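第四章 桌面上的小件

凡是教整理的书，都爱从衣柜讲起，场面大，见效快。本书偏从书桌讲起，理由不太体面：编者韦林顿·孔塞桑（Welington Conceição）自己的书桌，九年没见过底。

桌面之乱，很少由大件造成。显示器不会自己走动，笔却会，板擦也会，还专往你要写字的地方去。所以收拾桌面，头一样要定下来的是笔筒的位置。

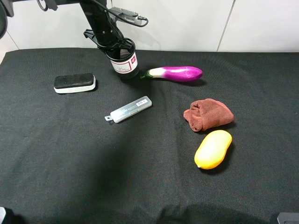

位置定了，别的东西才好围着它安排。板擦归板擦，笔归笔，中间留一只手的宽度。初学者常把两样塞在一处，图个省事，过了星期一，笔杆上全是黑灰，只好连笔一起擦。

其次说桌布。深色的耐脏，这话只对了一半：脏是耐住了，线头和碎屑却一粒也藏不住。铺布之前抖一抖，铺好之后再看一眼，通常还得再抖一次。
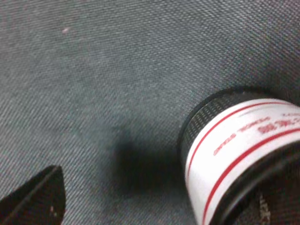
图4-2 灰色斜纹织物，左上方有一小粒浅色杂物

笔筒放倒再清理，是老办法。筒底积的东西，往往比笔有年头：断铅、橡皮末，还有一枚谁也不认领的回形针。倒之前垫张废纸，倒完用干布绕着筒口擦一圈。 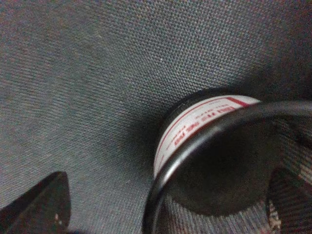 筒口最容易沾手印，黑亮的尤其如此，擦的时候顺着弧走，别来回蹭。侧面若贴着标签，揭不揭全凭个人。主张揭的嫌它碍眼，主张留的说万一忘了这是什么，还能查一查。编者属于后一派，并且真查过。

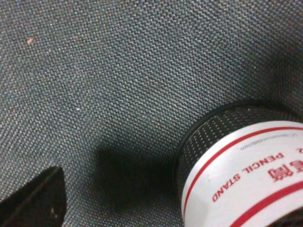 4.1 先清空，再归位

准备一块干布、一张废纸，以及二十二分钟不接电话的决心。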